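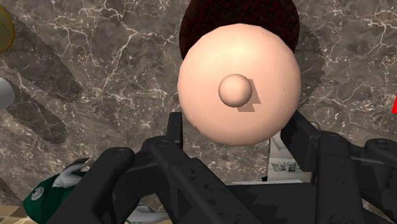
The Drurow town library will close its reading room on Saturdays, and I wish to set out my objections in a more orderly manner than was possible at the public meeting.

The reading room was opened in its present form after the merger of the two older collections, one from Drurow itself and one from the parish of Prostuveck. It has 90 seats. The notice posted on Thu 15 October states that Saturday attendance has fallen and that the hours will be moved to Tuesday evening. No attendance figures were attached. I requested them in writing and received a courteous reply from Solange Turcotte, who informed me that 1,157 visits were recorded on Saturdays over the past year. I do not regard this as a small number for a town of our size.

The difficulty with Tuesday evening is plain. Those who work shifts at Plondus cannot attend, and the last bus to Prostuveck leaves before the proposed closing time. Ewan Rankin raised the matter of the bus at the meeting and was told that it would be noted. The minutes, which I have since read, do not mention it.

There is also the question of the newspapers. The bound volumes may be consulted only in the reading room – they are not lent, and the greater part have never been copied. Anyone tracing a family or a property must therefore sit with them for several hours at a time. I spent most of last winter doing so in connection with my grandfather's shop, and I had reached the letter M in the trade notices.

A shorter Saturday would be acceptable to me. Opening for 4 hours, from ten until two, would serve most of the regular readers, and I have proposed this in a letter to Agnes Shearer. Her office has acknowledged receipt. Further letters may be left at the front desk until the end of October, and they should be signed.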